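Grenico Kraft Table Paper, Brown, Wide Roll

Item 767
Sold by the roll
Stock status: in stock, ships from our Hukeck warehouse

Grenico kraft table paper is a plain brown paper for covering tables, benches and counters. It comes on a wide roll so that one sheet covers most of a standard work table without a seam. It is used in classrooms, play kitchens, craft rooms, repair shops and packing areas. It has no print, no grid and no coating on either side.

What you get

One roll of brown kraft paper, 43 inches wide and 600 feet long, wound on a cardboard core. The roll is wrapped in clear film and capped at both ends. A strip of tape holds the loose end. No cutter, stand or clips are included.

Details

Width: 43 inches
Length: 600 feet
Color: natural brown
Finish: smooth on one side, slightly rougher on the other
Coating: none
Core: cardboard, fits the Setach floor stand and the Setach bench cutter
Rolls per case: 4
Recyclable with ordinary paper if clean

The color varies a little from batch to batch. If you need several tables to match, order all the rolls at once and ask us to pull them from the same batch.

Covering a table

Wipe the table down and let it dry. Grit left under the paper shows up as bumps and will wear a hole in it sooner or later. Pull the paper off the roll from the front edge to the back, cut it, and lay it with the curl facing down. The curl relaxes overnight under a few books. If you need the table right away, roll the sheet backward on itself once by hand and then lay it flat.

Tape the corners first, then the middle of each long side. Masking tape comes off painted and laminate tops cleanly if it is removed within a week or so. Do not use packing tape on a painted top. On tables that get moved often, wrap the paper over the edge and tape it underneath.

For a table wider than 43 inches, either leave a bare strip at the back or lay two sheets with a two-inch overlap. Tape the full length of the overlap. Put the overlap where nobody will be sliding anything across it.

What it stands up to

One sheet handles several days of light use with dry objects. Crayon, pencil and chalk stay on the surface. Washable marker does not come through in normal use, but permanent marker can, so use two layers for that. Water-based paint is fine in small amounts. A puddle will soak in and wrinkle the sheet, and the wrinkle stays after it dries.

The paper is not a heat barrier. Do not put hot pans, glue guns or soldering irons directly on it. It is not sold as a food-contact paper. For serving food, see the Grenico white butcher roll.

The smooth side is better for sliding things around and for drawing. The rough side grips a little more and works better under glue and tape.

Choosing between brown and white

We sell the same width in white, and customers ask which one to buy. The paper is the same weight and costs the same. White is better for drawing and for sorting dark, small parts. Brown hides smudges and cuts down the glare from a white or glossy table under bright ceiling lights. Many of our school accounts keep a roll of each.

Using it under play food and cookware

Play kitchens take up a lot of our brown roll orders. Toy food tends to come in strong, simple colors, and a plain brown background keeps all of them easy to pick out. It also suits cookware, both dark and clear.

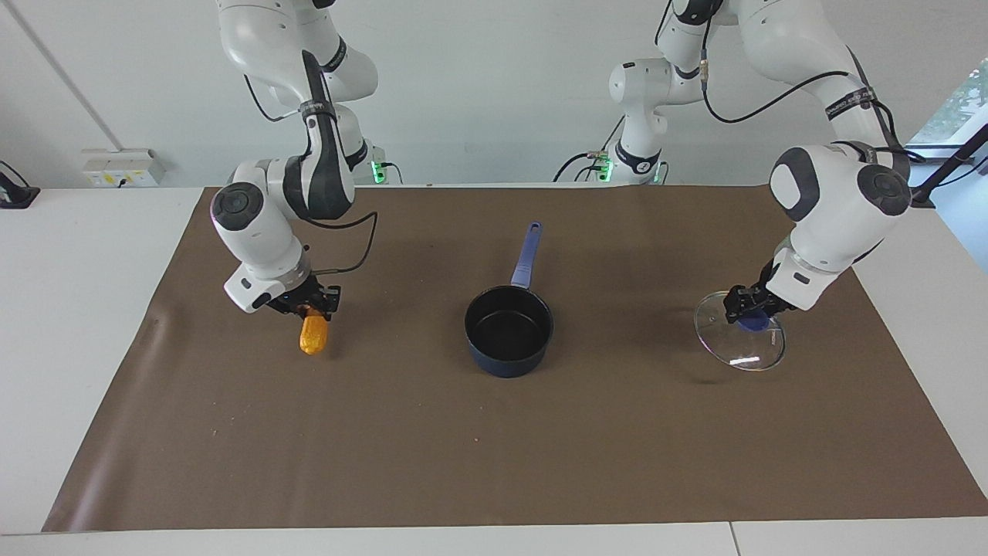

Brown paper works well with pots and pans that would be hard to see on a dark counter, or would throw a lot of glare on a bare white one. A dark navy saucepan shows its whole outline on it, and a yellow-orange corn cob stands out from it as well. Clear glass is the harder case. With the lid held up by its blue knob, the metal rim stays easy to follow and only a faint shadow falls on the paper. The sheet also gives a white tabletop some protection from scuffs when pans are set down and dragged.

For a play kitchen table, one sheet with the corners taped is usually enough. Change it when the surface starts to fuzz.

Cutting and storage

Sharp scissors will do for one or two sheets. For regular use we suggest the Setach bench cutter, sold separately. Pull the paper up against the blade at a low angle and tear from one side to the other. Tearing from the middle leaves a ragged edge.

Store rolls upright in a dry room, or lying down with nothing stacked on top. Damp makes the edges wavy. A full roll is heavy, and we recommend two people to lift it onto a stand.

Shipping and returns

Single rolls ship by ground freight. Cases of four ship on a pallet and need a delivery address with a dock or a ground-level door. Orders placed through Sastry school supply accounts are billed on the usual terms. Unopened rolls can be returned within 10 days of delivery. We cannot take back rolls once the film has been cut, unless the paper was damaged in shipping. Please keep the end caps until you have checked both edges.

Related items

Grenico white table paper, same width
Grenico white butcher roll
Setach bench cutter
Setach floor stand
Masking tape, 2 inch

Page last updated December 11, 2020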